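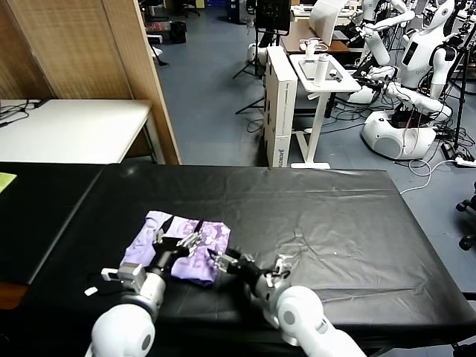 Merging duplicate records after joining two catalogues in Kirkeo

inkandindex
Posted October 27, 2023

Hello all! We've had the most wonderful bit of luck in our corner of the world. The old reading room at Mutton has handed its whole collection over to us at Pornbridge Community Library, and it's a treasure: local maps, parish magazines, shelf after shelf of crime novels, and a run of gardening books I'd happily take home in a wheelbarrow.

Their catalogue came across as an export from Mowat, the old desktop program, and I've loaded it into our Kirkeo without any errors. So now we have nearly 4000 records, and lots of them are for the same book twice. Sometimes it's obvious (same title, same ISBN) and sometimes it isn't, as the older Mutton stock has no ISBN at all and the author's name is typed in a different way each time.

I'd love to have this tidy before we open the joined-up search to readers in December. Two things I'm stuck on. When I merge a pair, which record should I keep? And what happens to the copies and loans attached to the one I don't keep? I'm frightened of losing the Mutton barcodes, which are already stuck in the books.

papertrail_pete

You won't lose them! We went through the same thing with a school collection and I loved it by the end, so please don't be put off.

Kirkeo keeps two layers. There's the title record (author, publisher, subjects) and then the copy records hanging from it, each with its own barcode and loan history. Merging only touches the top layer, and the copies from both sides end up under the title you keep.

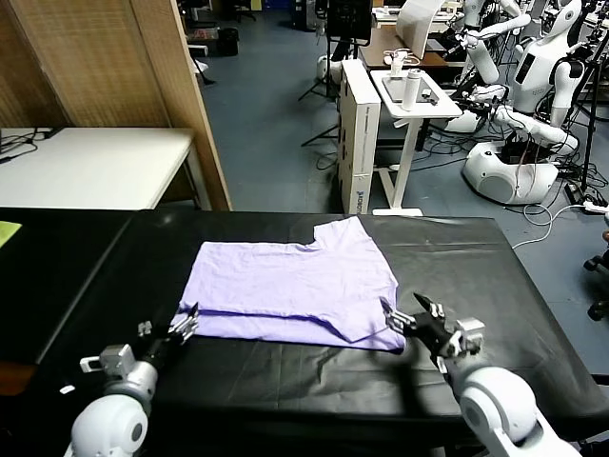

A merged title in Kirkeo still has everything tucked inside it, and once I'd understood that I stopped worrying and got going. Think of the lilac T-shirt on the table there, folded roughly in half. The neckline is on show and you can see a bit of the doubled layer along the bottom, but the shirt is all there. The title you keep is the part on show, and the Mutton copies are in the lower layer. Open the Holdings tab and there they are, barcodes and all. Do check that tab after your first few merges, it's very cheering!

As for which to keep, go for the fuller record every time. If yours has subjects and a summary and theirs has a title and a surname, keep yours. Where theirs has something good in the notes, copy it across first, as notes on the losing record do get thrown away. I learned that with a lovely note about a bookplate.

My order of work was this:

1. Take a full backup and give it a name you'll recognise. Mine was called BEFORE I TOUCHED ANYTHING.

2. Run the Matching Titles report with ISBN only. These are your safe ones, and you can merge them 10 at a time from the results page. 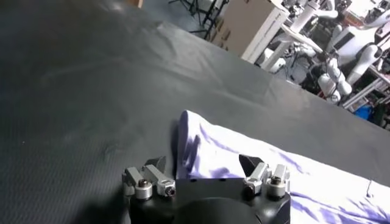

3. Run it again on title plus year, with the ISBN box unticked. Go slowly on these and open both records side by side. New editions and large print will turn up here and they must stay separate.

4. Whatever's left with no ISBN, sort by title and do by eye. Put the kettle on. The parish magazines should be one serial record with issues under it, so leave those till last.

5. Rebuild the search index overnight, otherwise readers will still find the old titles and get a blank page.

Have fun with the maps, I'm very jealous.

mobileshelf

just use the auto merge, it's under Tools. took 9 minutes for ours

papertrail_pete

Auto merge is fine for the ISBN matches, but I wouldn't let it near the older stock! It ignores the edition field. We ended up with three different printings of the same walking guide under one title and had to pick them apart from the backup.
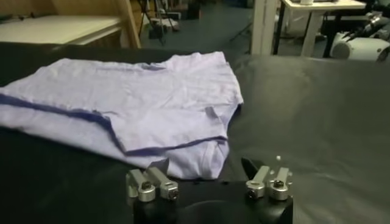

spinelabel_sue

Lots of good advice already, so I'll only add the bit about author names. Do those before you start merging, if you can bear it. Go to Authorities, then Names, and sort by surname. You'll see all the versions stacked up together ("Smith, J.", "J Smith", "SMITH") and you can point them all at one heading. The title plus year report uses the author to rank its results, so you get much better matches afterwards. Mine went from a great long muddle to a list I could get through in an afternoon with the radio on.

Also, old Mowat exports put the shelf number in the barcode field if the barcode was blank. Filter your copies for any barcode shorter than the rest and you'll catch them. Those books will need new labels before they go out.

inkandindex

Oh, this is brilliant, thank you! I've done the backup and the first ten merges and every Mutton barcode is sitting in the Holdings tab where you said it would be. Found a few of those shelf numbers as well. Starting on the author names next, and the parish magazines can wait.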